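Percombe School of Building Trades
Stone and Masonry 205: Course Handout
Unit 9: Marble as a Flooring Material

Marble forms when limestone is changed by heat and pressure underground. The original grains of calcite grow into one another, and most traces of fossils and bedding are lost. Color comes from small amounts of other minerals. Iron oxides give reds, browns and yellows, while carbon-rich matter gives grays and blacks.

Veins are former cracks that have been filled by minerals carried in water. A stone may be broken and filled more than once, and older veins are then crossed by younger ones. Students should note that the trade uses the word "marble" for many stones that take a polish, including limestones that a geologist would class separately.

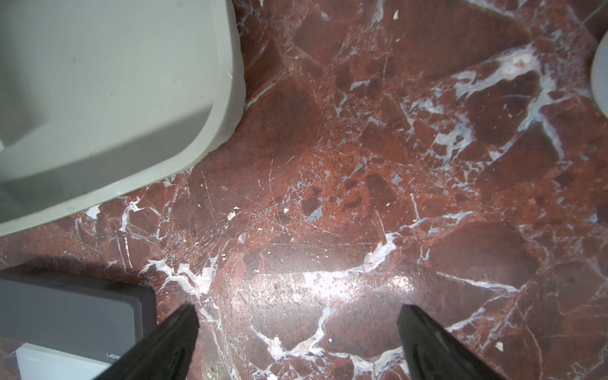 Calcite is a soft mineral, with a hardness of 3 on the Mohs scale. Grit tracked in from outdoors will dull a polished surface in entrances and corridors. Calcite also reacts with acid. Vinegar, fruit juice and many bathroom cleaners leave etch marks, which a sealer does not prevent. Neutral cleaners are to be specified in all maintenance schedules submitted for this course.

Required before the next meeting: read the Zornumcombe quarry report, sections 2 and 3, and bring the completed slab selection sheet. The sheet must state the finish, the thickness and the direction of cut. Late sheets will not be graded.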